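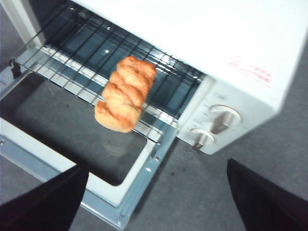
Toaster oven, door open, rack pulled out, braided pastry on the rack.

Ticket 191: Item photos missing from printed catering menu
Product: Trillari Menu, desktop
Opened by: Gadisa Weldu
Assigned to: Justinas Šimkus
Status: Resolved

Gadisa Weldu, 8:40 AM
The bakery section of our December menu prints with blank boxes where the photos should be. On screen all of them show. Prices and item names print fine. I exported to PDF and got the same blanks, so I don't think it is the printer. The lunch section prints normally.

Justinas Šimkus, 9:15 AM
Please send the following:
- Version number (Help, then About)
- Export log (File, then Save Export Log)
- Whether the bakery photos were added by upload or through the Latum folder sync

Gadisa Weldu, 9:52 AM
Log attached. Version is 2.172. The bakery photos came in through the sync. Lunch photos were uploaded by hand last year and I haven't touched them. I already restarted the program and the computer. No change.

Justinas Šimkus, 10:30 AM
Log shows this line for each blank item:

WARN export: source not resolved, placeholder used

Screen view uses the small preview stored inside the menu file. Print and PDF go back to the full-size original. The originals are not being found at the path the menu has saved. Was the synced folder moved or renamed?

Gadisa Weldu, 10:41 AM
Kedir Negussie cleaned up the shared drive. I'll ask him.

Gadisa Weldu, 11:20 AM
Confirmed. He renamed "Bakery" to "Bakery and Sweets" and moved it up one level. He did not change any file names inside it.

Justinas Šimkus, 11:34 AM
That matches the log. Steps to relink:
1. Close the menu on every computer that has it open.
2. Open it on one computer only.
3. Go to Tools, then Linked Files, and sort by Status.
4. Select every row marked Missing and click Change Folder.
5. Choose the new folder. Leave "Match by file name" checked.
6. Save, close, reopen, and export a test PDF.

Do not use Rebuild Previews. It would replace the good previews with blank ones while the originals are unlinked.

Gadisa Weldu, 1:05 PM
Relinked. All rows now say OK except 2, which still say Missing. The test PDF has the other bakery photos back.

Justinas Šimkus, 1:22 PM
Check the file extensions on those two. If the menu has .jpeg and the folder has .jpg, the match fails.

Gadisa Weldu, 1:48 PM
Yes, that was it. I picked both files by hand using Change File. The PDF is complete and the paper copy is too.

Justinas Šimkus, 2:10 PM
Good. Iñaki Sotomayor on the product side has a request open to show a warning before export when linked files are missing. I added this ticket to it. No release date yet. Marking as resolved. Replying to this ticket will reopen it.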